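Foro Rutas y Escapadas > Senderismo y pueblos > ¿Existe de verdad la cascada de Fernadlow?

14 respuestas · Tema abierto en julio

botas_rotas
Vuelvo de pasar unos días por la zona de Waltosel y vengo con la mosca detrás de la oreja. En el folleto del hostal ponía "cascada de Fernadlow, paseo familiar de 2 km, bien señalizado". De señalizado, nada. Hay un poste a la salida del pueblo con una flecha que lo mismo apunta al camino que al contenedor de vidrio, y a partir de ahí, apáñate. Anduvimos toda la mañana y lo más parecido a una cascada que vimos fue una tubería que goteaba junto a un abrevadero.
¿Alguien ha estado allí de verdad? Digo estar, no haber leído que es preciosa.

mochila47
Yo estuve, pero en 2007, y entonces había agua. Se cruzaba un puentecito de piedra y se seguía el arroyo hasta arriba. Lo de los dos kilómetros ya era mentira entonces, eso sí.

botas_rotas
¿Puentecito de piedra antes o después de la bifurcación? Porque nosotros tiramos a la derecha.

mochila47
Pues ahí está el fallo, creo. Era a la izquierda. Aunque hablo de memoria.

LaCabraTira
Perdonad, pero "hablo de memoria" y "creo" es lo que lleva años leyendo la gente en este foro sobre Fernadlow. He buscado todos los hilos y cada uno la pone en un sitio. Uno dice que el desvío está pasada la ermita, otro que antes. Y las fotos que cuelgan son siempre la misma, que para mí es de otra cascada.

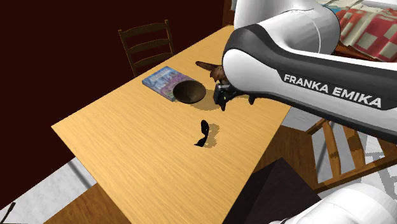
tramontana_sur
Contestó que la foto esa del folleto también la había visto él en una web de casas rurales, con otro nombre debajo, y que por eso ni se molestó en subir. Os lo copio de un grupo de montaña donde pregunté lo mismo. A mí me parece una respuesta de sofá, pero lo de la foto repetida da que pensar.

LaCabraTira
Gracias. Es lo que digo.

mochila47
Que el folleto use una foto robada no quiere decir que no haya cascada. Yo me mojé los pies. Otra cosa es que ahora baje seca en verano.

pico_y_pala
Voy a meter cizaña. El cartel del mirador de Mac Mathúna, al otro lado del valle, pone que la altitud es de 1302 metros y que desde allí se ve la cascada "en días claros". Subí con un día clarísimo y se ve una ladera llena de pinos. Muy bonita, pero pinos. Si eso es una cascada yo soy bombero.

botas_rotas
¿Y el mirador por lo menos está indicado?

pico_y_pala
El mirador sí, desde la carretera. Hay sitio para dejar el coche y una mesa de interpretación tan comida por el sol que solo se leen los logotipos. El acceso a pie es corto.

tramontana_sur
Yo discrepo con lo del mirador, porque hay un escalón de roca al fondo, por encima de los pinos, que podría ser el salto sin agua. Hay que llevar prismáticos. No pondría la mano en el fuego.

pico_y_pala
"Podría ser". Otro más para la colección.

mochila47
A ver, para que esto sirva de algo, os pongo lo que recuerdo del recorrido y que cada cual corrija. Quien vaya, que lo compruebe y vuelva a contarlo.

1. Salir de Waltosel por la calle de la fuente, pasar el poste y no hacerle caso a la flecha. Se sigue la pista ancha hasta una cancela. Cerradla después, que hay ganado.

2. En la bifurcación, a la izquierda. El camino se estrecha y hay zarzas, así que mejor pantalón largo. Al rato se oye el arroyo, si lleva algo. 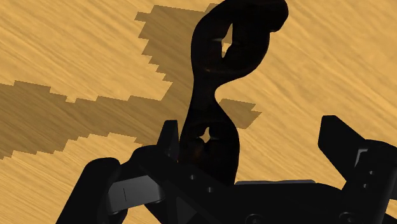

3. Cruzar el puente y remontar por la orilla derecha según se sube. Hay un tramo de piedra suelta que con niños pequeños yo no haría, diga lo que diga el folleto.

4. La vuelta, por el mismo sitio. Había quien bajaba hacia Karby para hacerla circular, pero no sé cómo estará ese sendero.

LaCabraTira
El de Karby está perdido. Ese sí lo he intentado. A los diez minutos estás a cuatro patas debajo de un matorral.

botas_rotas
Me apunto la izquierda. En el folleto, por cierto, el mapa es un dibujo con un árbol, una vaca y una línea de puntos que pasa por encima del río sin puente ninguno. Y en el hostal me cobraron 19 euros por la "guía de rutas", que son las mismas páginas pero encuadernadas.

pico_y_pala
¿19 euros por la vaca?

botas_rotas
A todo color.

tramontana_sur
Pide que te los devuelvan. Y si vuelves por allí, que sea en primavera y con el track grabado, porque en la bifurcación el móvil no coge cobertura. Mientras no vea un track subido por alguien del foro, yo sigo sin creérmela.

mochila47
Yo en abril igual me acerco. Si la encuentro, subo el track y las fotos del puente.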